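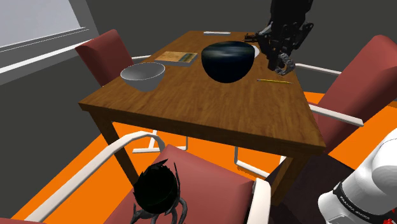 Assunta Farina has been repairing and altering wetsuits in the same shop for long enough that divers post them to her from other states. She started out sewing sails, moved to spearfishing suits when a friend asked her to fix a split crotch seam, and now runs Trullach, which makes two-piece open cell suits to measure and does repairs on everyone else's.

We spoke on 13/10/2025, when she was about halfway through the pre-summer backlog. There were 47 suits waiting on the rack.

"It's the same every year," she said. "They put the suit away in autumn with a tear in it, and they find the tear again in spring."

Most of what comes in is knees, elbows and the chest pad, where the butt of the speargun gets loaded. Farina said the chest is the one people leave too long. The outer lycra goes first, then the neoprene under it starts to crumble, and by then a patch has nothing sound to grip.

"If you can see black through the camo pattern, bring it in. That's a cheap job. If you can see skin, it's a panel."

A panel means unpicking the front of the jacket and cutting a new piece from the customer's pattern, if she has it, or tracing the old one if she doesn't. She keeps 138 customer patterns on brown paper, rolled and labelled by surname. She has tried doing them on a computer and went back to paper.

Trullach's own suit is called the Ikum. It comes in 3.5 mm, 5 mm and 7 mm, with a beaver tail and an attached hood, and high-waisted pants as standard. Long johns are available but she doesn't push them for warm water. The inside is open cell with no lining at all, so it has to go on with lubricant, and she is firm about what kind.

"Hair conditioner and water, mixed thin. Cheap conditioner is fine. Don't use dish soap, it dries your skin out and I don't like what it does to the rubber over time. And don't pull with your fingertips. I'd say half my repairs are fingernails."

She asks buyers to send 17 measurements, taken by somebody else. People who measure themselves tend to bend while they do it, and the torso comes out short. A short torso pulls at the shoulders, and a diver with sore shoulders after two hours will usually blame the thickness.

"Blokes ring me and say the five is too stiff, can they swap for a three. I ask them to stand up straight and measure again. Sometimes it's 4 centimetres out."

Thickness is the question she gets most. For southern Australian water in winter she suggests the 7 mm jacket with 5 mm pants, and for most other diving below the tropics a 5 mm all through. She thinks the 3.5 mm is underrated for summer shore dives, particularly for people who swim a lot between spots and overheat. Each change means new weights. A diver who goes from a worn 5 mm to a new one of the same thickness can need another kilo, as old neoprene has been squashed flat and floats less.

"Check it in the shallows before you go anywhere deep with it. I put a card in the bag saying so. I don't know if they read the card."

The camouflage she prints is a green and brown weed pattern named Skomonell. A blue version ran for one season and was dropped. Asked whether the pattern makes any difference to fish, she shrugged.

"Staying still makes a difference. I sell the green because people want the green."

She makes no gloves or socks herself. For those she stocks Dal Bello, mostly the 3 mm socks, and she will glue a torn pair for regulars. Gloves she considers a consumable. "One season on crays and they're finished. Buy two pairs."

Farina glues everything twice, lets the second coat go tacky, presses the edges together by hand and then blind stitches the outside. The job sits for a full day before anyone is allowed to stretch it. Customers who want it back the same afternoon are told to go elsewhere.

For storage, her advice is a wide hanger or a loose fold, out of the sun and well away from the outboard fuel. Rinse inside and out, dry the inside first, and dust it with plain talc if it won't be used for a month or more.

The order book for made-to-measure suits is closed until March. Repairs are still being taken, provided they arrive clean.

"Rinse it first," she said. "Please put that in."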